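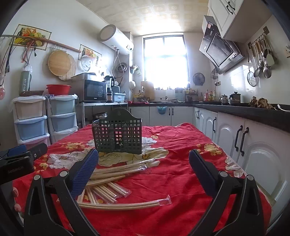
Unit 4. Sorting and storing chopsticks and small tableware

Course: Household Organization, Level 1
Handout for the practical session, November
Read before class. Bring it with you.

4.1 Scope

This unit covers the sorting, checking and storage of chopsticks in a home kitchen. Knives and other sharp tools are covered in Unit 6. The same working order applies to spoons, skewers and other long, narrow items, with the differences noted in 4.6.

4.2 Terms

Holder: an upright container with an open top, in which chopsticks stand on end. The green one on the table has lattice walls with square holes and a hanging tab at the top.

Sleeve: the clear plastic wrapper around an unused pair.

Pair: two sticks of the same length, finish and taper. Two sticks from different sets are counted as singles, even when the lengths match.

Reserve: pairs kept in their sleeves and stored away from the daily holder.

4.3 Preparing the work surface

Chopsticks are sorted on a table, away from the stove and the sink. A tablecloth is acceptable and keeps the sticks from rolling. A large printed pattern, such as the white and yellow flowers on red used for this unit, makes bare wooden sticks harder to pick out at the edges of the pile. Students who find this slow may lay a plain dish towel over the cloth.

Place the holder behind the pile, on the side away from the worker. Keep the near edge of the table clear for laying out pairs.

4.4 Working order

1. Spread the pile until no stick is fully covered by another. Do not align anything yet.

2. Separate sleeved from unsleeved. Many of the sticks in the opening picture are still in sleeves. Move these to one side as a group.

3. Check each sleeve. A sleeve that is torn or open at the seam is treated as unsleeved, and its contents are washed before use.

4. Match the unsleeved sticks by length first, then by finish. Lay each pair parallel to the table edge.

5. Inspect the tips. Reject any stick with splits, dark spots or raised fibers. If one stick of a pair is rejected, the other becomes a single.

6. Wash and dry the accepted pairs. Drying is complete when the thick ends feel the same as the tips. Leave them overnight if in doubt.

7. Load the holder, tips up. Stop when the sticks no longer move freely. A full holder dries poorly even if its walls are open.

8. Put the reserve away (see 4.5).

The practical exercise uses 50 pairs per table. A table of two students should finish steps 1 to 5 in up to 16 minutes.

4.5 Choosing a storage position

Storage positions in a small kitchen fall into four groups. All four are present in the kitchen used for this unit.

Drawer towers. Light plastic towers take up little floor area and suit items that must stay free of dust. Towers with drawers in several colors can be assigned by color, for example light blue for reserve tableware and pale pink for cloths. The assignment is written down and taped inside the top drawer. A tower is the preferred place for sleeved chopsticks.

Tower tops. A woven tray or a plastic basin on top of a tower is useful for items in transit. It is not a permanent position. Empty it at the end of each session.

Wall and rod. A rod fixed to the wall carries flat, light items: bamboo lids, mats, a bag holder. Leave a hand's width between items. Holders with a hanging tab may also go on a hook, provided the hook is rated for the loaded weight.

Metal shelf. Reserved for heavy items and appliances. Chopsticks are not stored beside a microwave oven or a toaster, where they are easily knocked over.

4.6 Differences for other items

Spoons: store bowls up, in a holder with a solid or fine-mesh base.
Skewers: store points down, in a closed container, out of reach of children.
Serving chopsticks: these are often too long for a standard drawer. Measure first. The set handed out in class is 357 mm long and must be laid flat on the diagonal.

4.7 Course materials

Tables 1 to 3 use the Bistura holder. Tables 4 and 5 use the Irkent holder, which has a narrower opening and takes fewer pairs. Drying times are not comparable between the two. Replacement sleeves are in the Bonevum box by the door.

4.8 To hand in

One sheet per table, showing:
– pairs accepted, sleeved and unsleeved listed separately
– singles and rejects, with the reason for each reject
– a sketch of the storage positions chosen, labeled as in 4.5

Further reading: Witkowska, Small Kitchens, page 91 and the table that follows it. The table uses "set" where this handout uses "pair".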